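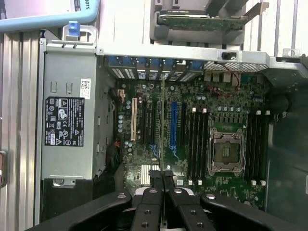

Home | Contents | Chapter 4 | Next
October -- Lornach Teaching Group

Chapter 4. Gathering Examples

A learning system copies what it is shown, so the examples must be chosen with care. In the Ernstead course, students recorded 1,168 examples of computer assembly. Each one has a start, an end and a short written goal.
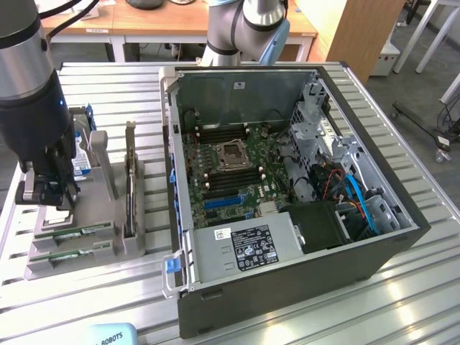

Figure 4.1. Open computer and parts fixture on the worktable.

Before recording, decide where every part will stand. Change the positions a little between examples -- the system should not learn only one place.
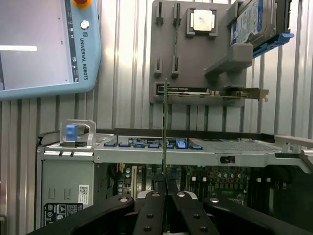

An example should contain one task only. Students often record too much at once, and later they cannot say where one action finished. For a thin part the grasp needs its own attention: the green board stands upright between the fingers, and its narrow edge gives little room for error. We advise sessions of 40 minutes, with a pause of 15 minutes after each.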